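Paper cups and hot drinks: lining, seam or lid?

funley_721
Our 12 oz cups soften at the base seam after two hours with black tea. Coffee seems fine. Supplier blames the water temperature. White paper cup in all four of these.

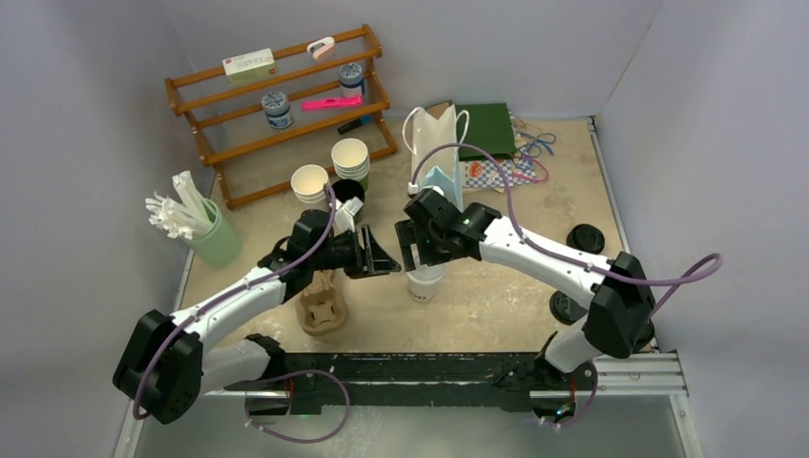
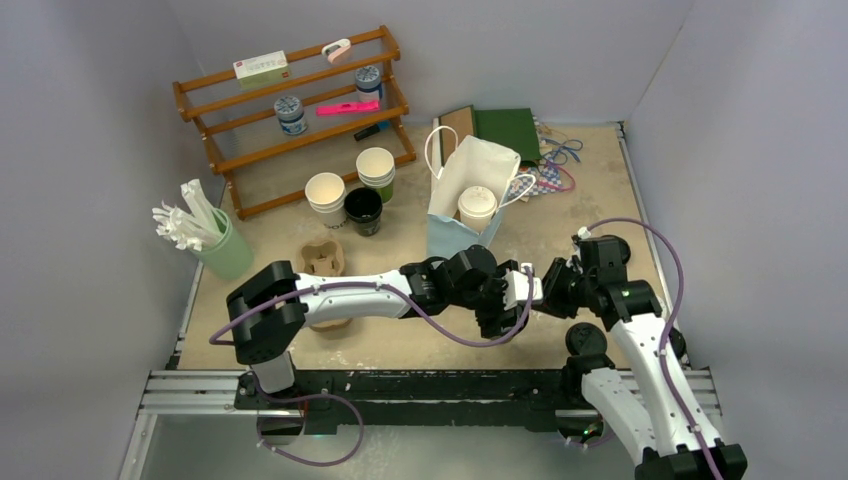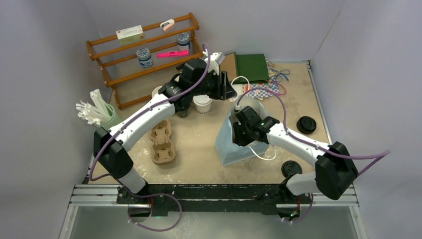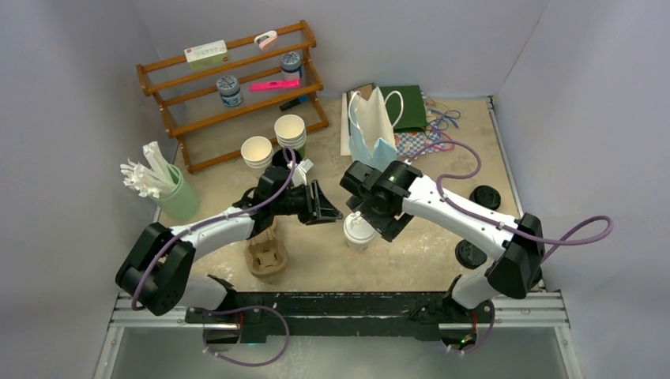

Re: lining, seam or lid?

gondum
Which lining, PE or PLA? PLA goes soft well below boiling. Tea is poured hotter than coffee, so I'd look there first.

funley_721
PE according to the carton. Batch code 1907, delivered in March.

R Wainwright
Then it's the seam. PE doesn't care about tea. If the sealing jaw runs cold the bottom disc lifts and liquid wicks into the raw edge. Cut one open and look for a brown line.

filla
Disagree with Reece. I had the same fault on Gondal cups and the seams were sound. The board was too light. Weigh ten from each carton and compare.

R Wainwright
Light board gives you soft walls. He said base seam.

filla
He said it softens there. It may only be where he holds it.

Dragica Stoyanova
Dye test will settle it. Food colouring in water, a drop of washing-up liquid, leave for 15 minutes on blotting paper. Do it at room temperature first, then hot.

funley_721
Cut three. Brown line on two of them, third clean. Will weigh the rest tonight.

filla
Two out of three is not a batch.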